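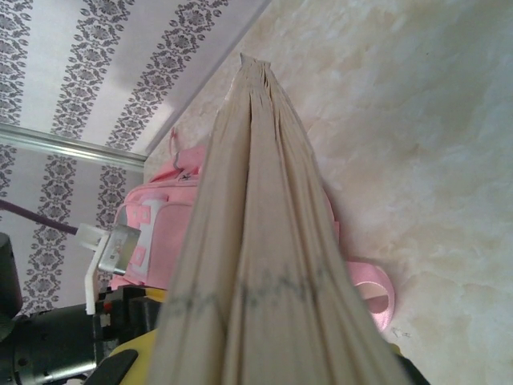
Inach Pichler
Paper repair teacher, Prelcombe

How to flatten creased pages in an old book

Many people bring me a book whose pages have become wavy and folded, with a ragged edge. Often there is also a pencil or pen line across the side of the pages. Most of these books can look better after a few quiet evenings at home.

Before you start, wash and dry your hands well. Clear a smooth table and put bags and other things to one side, so you can open the book fully.

1. Brush the dust from the edge of the pages with a soft, dry brush. Always brush away from the spine.

2. Open the folded corners one by one with your fingertip. Do not pull. If the paper is brittle, stop and leave that corner as it is.

3. Put a sheet of clean blotting paper after every 19 pages or so. Too many sheets will make the spine open too wide.

4. Close the book, lay it between 2 flat boards and put a weight on top. For a paperback of 384 pages I use three heavy dictionaries.

5. Leave it until Monday if you begin on a Friday evening. Then look, move the sheets to new places and press again.

For a line on the edge, hold the pages tightly closed and rub very lightly with a white eraser. Pencil may become paler. Ink goes into the paper — please don't try water on it.

A ragged edge should not be cut with scissors. I did this once with a book from the Fladisden market and I lost part of the text on several pages.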